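Unit 6: Handling and folding of soft goods

These notes cover the second half of the Levstead textiles module and assume you have read the section on fibre types. Bring the Lavoie folding board to the practical. Groups of 9 will share one bench.

6.1 Why knits behave differently

A woven cloth resists stretch along warp and weft and gives mainly on the bias. A knitted cloth is built from loops and gives in most directions, so a folded edge moves when the piece is lifted. Heavier knits also sag between the holding points - the wider the hold, the deeper the sag. 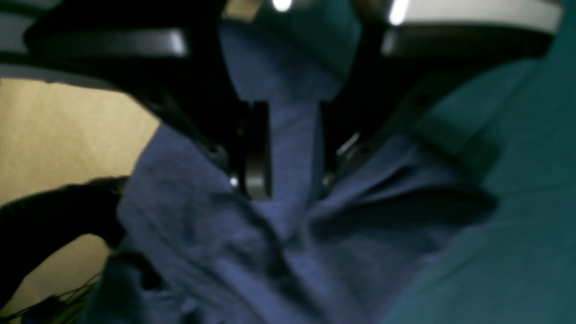
Pick-up point is the first decision in any fold. A flat cloth offers no edge to grasp in its middle, and the usual method is to press down lightly, close on a small ridge and raise it. The ridge should be narrow. In the blue knit, a thin band stands up between the two tips while the cloth beneath stays rumpled, with diagonal creases leading away from the mound. Creases of this kind show the direction in which the material is gathered. Smooth along them before making the first fold.

6.2 Practical task

Take one knitted and one woven piece from the Bitutia sample set. Fold each in half, then in thirds, and measure the finished width in millimetres. Enter both results on sheet 47. Pieces over 324 mm wide are folded again.

Reading: Sastlow workbook, chapter 9.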